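Household linen

Household linen is the everyday name for the cloth goods kept in a home for sleeping, washing, eating and cleaning. The name goes back to the days when most of these things really were woven from flax, and it has hung on cheerfully long after cotton took over in most cupboards. Bed sheets, pillowcases, towels, tablecloths, napkins and dishcloths all belong to the family, and in many homes blankets and light bedspreads are counted in as well.

History

Flax was grown and spun in the home for a very long time, and a good store of sheets was once a sign that a household was doing well. In the valley town of Olach, as in plenty of other small weaving places, a bride's linen chest was packed over several years, with each piece hemmed by hand and marked in one corner with her initials. The Olach chests were usually made with 3 drawers: the lowest for sheets, the middle one for table linen, and the top one for the small pieces that were wanted every day (and that wore out first, poor things).

The move to cotton came gradually. The mill at Korance, a little farther down the river, began by weaving a half-and-half cloth with a linen warp and a cotton weft, which was softer than the old sheeting and a good deal easier to iron. Older families grumbled about it for years and then bought it anyway. Noemi Lo Presti, whose book on the valley's weavers is still the one most people turn to, calls it "the cloth that let the ironing be finished by noon."

Types

Bed linen covers the fitted sheet, the flat sheet, the pillowcase and the duvet cover. White was the rule for generations, partly for the sake of boiling, but soft colors such as pale blue and pink have been familiar for a long while now.

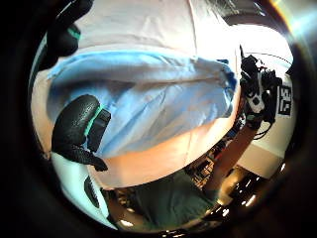
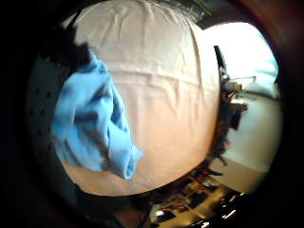

Light-colored household fabrics, blue among them in both pictures.

Fibers and weaves

Linen is strong, takes up water quickly and grows softer with every wash, though it creases if you so much as look at it. Cotton is gentler from the first day and holds dye nicely. Blends of cotton and polyester dry fast and need little ironing, and for that reason they are popular with guesthouses and big families alike.

Percale is a plain weave with a crisp, cool feel, while sateen floats more of its threads on the surface and so has a gentle shine. Flannel is brushed to raise a warm nap. Labels often give a thread count, and a well-made sheet with a modest count can easily outlast a poor one with a grand number on the packet. A sheet marked "100% cotton" tells you the fiber and nothing at all about the weave.

Washing and storage

New linen is generally washed once before use to take out any finish left from the mill. Whites and colors are kept apart, and heavily soiled pieces are best soaked first in cool water. Line drying is kind to the cloth, and linen irons most easily while it is still a little damp.

Clean pieces should be quite dry before they go into the cupboard. Many people like to put the fresh stack underneath and take from the top, so that everything gets its fair turn.

See also

Flax
Pillowcase
Textile care
Weaving in Korance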